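Buying for a two-arm table: planning notes
Handout for the equipment budgeting unit, updated 12/22/24

Okay, so last time we got stuck on the arms. Everybody wants to talk about the arms, and I get it, they're the fun part and they have the big price tag. But the arms are one line on the sheet, and today I want to go through the other lines, the ones I keep getting wrong myself.

Start with the job. Before you ask Gondon or Junley or anyone else for a quote, write down what the thing is supposed to pick up and where it's supposed to put it. One paragraph, plain words. I ask for this every year and every year half of the plans come in with a payload figure and no objects! If your job is tidying a table, the payload hardly matters (a pair of glasses weighs next to nothing) and what you care about is how the fingers close on thin, slippery or floppy stuff.

Then the table itself. Measure how far each arm has to reach, and mark the part that both can get to. That overlap is what you're paying for when you buy two arms. If it comes out tiny, go back and ask whether one arm on a better mount would do. 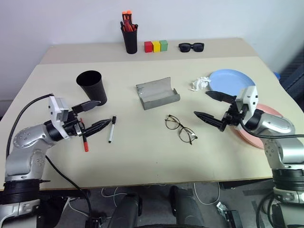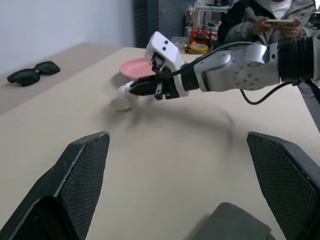

Same table in all three, with two grippers and a spread of everyday things to handle. 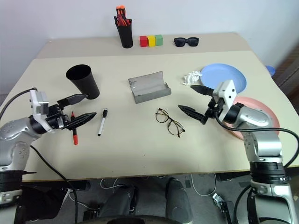
Next line: cables. I used to put these under "misc" and I'm begging you not to. Each arm needs power and data, a wrist camera needs its own run, and all of it has to bend with the joints without snagging. Budget for proper lengths, for clips, and for a spare of every cable that moves. In the Gakport plan (the one I handed out in December, keep it, we'll use it again) the cable and clip line came to $106, and I still think that was low.

Fingers wear. Put down 3 spare sets for the first year and find out before you order whether you can swap them yourself or have to ship the whole gripper back. The quote won't tell you, so ask. Shipping a gripper back also means a dead arm while it's gone — put that in your schedule, even if it costs nothing on paper.

Now props, my favorite. Cups, plates, pens, glasses, little blocks. They're cheap, and that's exactly why people forget them and then grab whatever is in the kitchen. Buy duplicates of anything breakable, and write down the model and color. If a cup cracks halfway through your project and the replacement is a different width, your before and after results don't compare anymore.

For the homework, your ceiling is $1,197, arms excluded. That has to cover:

Table and mounting hardware
Cables, clips and power
Spare fingers
Props, with duplicates
Something for breakage (pick a number and defend it)

Use the Ghiță price sheet so we're all working from the same figures. If you think one of its prices is silly, say so in a note and use it anyway.

Two pages max, please. And put the total at the top of page one — I don't want to go hunting for it.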